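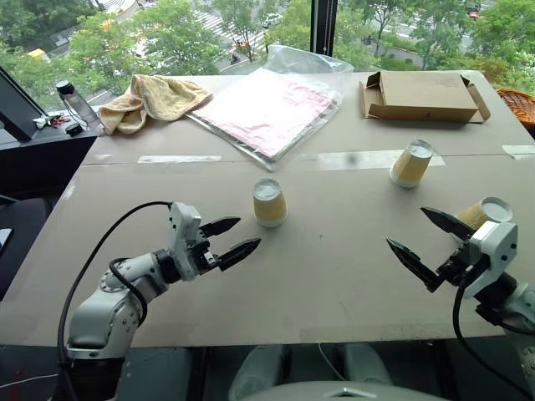

A customer told us over the counter last month that she had walked past our door for two years thinking we sold only to restaurants. She then asked whether she could buy one bottle of cider, and whether anyone would mind if she knew nothing about it. She could, and no one did. We have since changed the sign, and this page has been rewritten to answer what she and other people ask us most.

Who we are

Relterside is a cider and perry merchant. We buy from small orchards and cider makers, store what we buy, and sell it by the bottle, by the case and by the keg. We have one shop, one warehouse and 13 people on staff. We do not make cider ourselves, although we get asked most weeks.

The business started as a side room in a wine store called Husmont. The owners had a few shelves of farm cider that sold well in fall and hardly at all the rest of the year. When Husmont closed, two of the staff took over the cider stock, the shelving and a delivery van, and rented a smaller place on James Street. We are still on James Street, four doors down from where we began.

What we sell

At present we list 154 ciders and perries. Most are dry or off-dry, and most come in 750 ml bottles. We also carry a small range of ice cider, some apple brandy, and a few still ciders that are closer to a light white wine than to anything you would find in a six-pack.

Perry gets its own wall. It is made from pears, usually small hard ones that are unpleasant to eat, and it tends to be softer and more floral than cider. It is also less predictable. Perry pears can go from unripe to rotten in a few days, and some trees only crop well every other year, so a perry we had in quantity last season may be gone for a while. We mark those on the shelf when we know.

We don't stock flavored ciders made from concentrate. Plenty of people like them and they are easy to find elsewhere. Ciders with other fruit added, such as quince or black currant, are fine by us if the fruit went in whole or as fresh juice.

How we choose

Each cider is tasted twice before we order it, once on its own and once with food. The second tasting matters more than people expect. A high-tannin cider that seems harsh by itself can be very good with pork or a hard cheese, and a sweet one that goes down easily at the counter can become tiring halfway through a meal.

We visit the makers we buy from when we can, generally in October, when the presses are running and there is something to see. We ask what varieties are in the blend, whether the juice was fermented with wild or added yeast, and what was done to it before bottling. The answers go on the shelf card. If a maker would prefer not to say, the card says that too.

Prices are set the same way for every bottle. We do not mark up the well-known names more than the others, and we do not run a sale on something we are trying to get rid of without saying why it is on sale. Usually it is a label change or a vintage that is past its best.

The Censka cellar

Our warehouse is in the old Censka cold store, by the rail yard. It was built for keeping apples through the winter, with thick walls and very little natural light, so it suits bottles well. It stays cool for most of the year without much help. There is room for 1,355 cases, and by late fall it is close to full.

Part of the cellar is set aside for bottles we are aging. Not many ciders improve with time, but some of the tannic ones do, and so do a number of bottle-fermented perries. We release a few cases each year at the price we would have charged when they arrived, plus a small storage cost.

The cellar is not open for walk-in sales. Group visits can be arranged through the shop. Wear something warm, and let us know beforehand if anyone has trouble with stairs - the only way down is steep.

Restaurants and bars

We supply kegs and cases to around 2 dozen places in and near town. Trade customers get one delivery a week and can return unopened cases within a month. We will also come in and taste the list with your staff, at no charge, before you open an account. The main thing we try to get across is serving temperature. Most dry cider is poured too cold, and much of the flavor goes missing.

Tastings

The shop holds a tasting most weeks, with six ciders, bread, and usually two or three cheeses. Places are limited by the size of the back table. There is no dress code and no test. Spit cups are on the table for anyone driving. You must be 21 or over, and we do check ID, including for people who are plainly over 21.

Finding us

The shop is on James Street, between the bakery and the shoe repair. There is street parking on the even side and a bike rack by the door. Returned bottles can be left in the crates just inside, as long as they have been rinsed.

For trade accounts, ask for a form at the counter or use the contact page. Orders placed before noon are packed the same day.

Page last updated October 2022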